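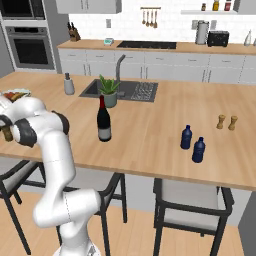
Wandell wrote, on 29/12/2021:

> Going back to what was said on here in August, I still can't see why you
> want so many examples of what is basically one job. If the arm can shift a
> bottle from one side of the worktop to the other in 40 tries, what are the
> next 1,000 for? I'd sooner have 200 good ones that I've looked at myself
> than a great heap I've got to take on trust. And is anyone throwing out the
> bad ones, or do they all go in?

Fair questions, all of them, and I've been meaning to write this up for the list anyway, so bear with me (the kettle's on, I've got time!).

We're at 2,490 kitchen runs in the Mullport set as of last night. All simulated, all with the same arm at the island, and yes, I know, a lot of them look like the same run if you flick through quickly. What changes is where things start. I shuffle the bits and pieces on the worktop before each run, so the wine bottle might be in front of the plant one time and over by the pepper mills the next, and the two blue bottles wander about all over the place. The back counter I leave alone. I did try shuffling that as well in the early days and all it got me was much longer loading times and a toaster halfway through a wall.

As for why 40 won't do: I tried it! Well, I tried a first batch of 40 on the old Gezer training script, and it learned the job beautifully as long as the bottle began more or less where I always put it. Move it a hand's width towards the sink and the arm went confidently to the old spot and closed on thin air. With 200 it was better but still hopeless near the edges of the worktop, mainly my own fault, as I'd been lazy and kept putting everything in the middle where it's easy to reach.

Now the bad ones. They don't all go in, but I don't bin them either. If I knock something over and carry on, the run gets marked "untidy" and goes in its own folder. If I knock something over, pick it up and then finish the job properly, I keep it in the main lot, and I'd argue those are worth more than the perfect ones. A learner that has only ever seen things go right hasn't a clue what to do when the grip slips. The Lellonstead people do it the other way and cut anything with a wobble in it, and we've gone round and round on that one without settling it.

Where I do agree with you is on looking at them. I drive every run by hand and I watch every one back at double speed before it's filed, and by the end of an evening I'm sure I wave through a few I shouldn't. If you fancy taking a folder and being ruthless with it, please do, I'd be delighted. Just put your reasons in the notes column so I can see if we're marking the same way.

One thing for everybody: please stop renaming the run folders when you copy them down. The script matches on the name and I spent most of yesterday hunting for a batch that somebody had helpfully called "bottles new".

Next up is runs where the arm has to move the plate of food. Plates are awful to grip, so expect the untidy folder to get fat.

Cheers all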